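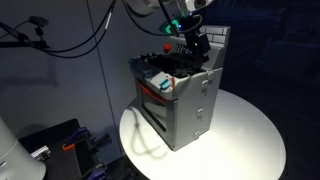 Ticket reopened. The Grokance hub still drops off the office network overnight and comes back by itself before anyone is in. Cerkton support closed this last time as "user environment", and I don't accept that. If the environment were at fault I'd expect the Ellance printer on the same switch to fall over too, and it never does. Their first reply asked me to hold down the red button on top of the unit for 13 seconds. Our hub has no button at all. The only thing in the room with a small red button on top is the gray plastic box on the round white table, and holding that one down won't renew anybody's DHCP lease.

Steps so far:

Swapped the patch cable. No change.

Moved the hub from port 4 to port 9. No change.

Set the lease time to 90 minutes, as advised. It dropped again at 2:52 a.m.

Pinged it through the night. Lost 52 packets out of 1000, all in one stretch.

That last result looks to me like a scheduled restart – a bad signal would scatter the losses. Barbier, who sold us the hub, say the December firmware fixes "stability". The release notes don't mention restarts, so I'm not installing it on faith.

Requested from Cerkton: the hub's own restart log, and a straight answer on whether a nightly update check is switched on by default.

Status: open, waiting on vendor.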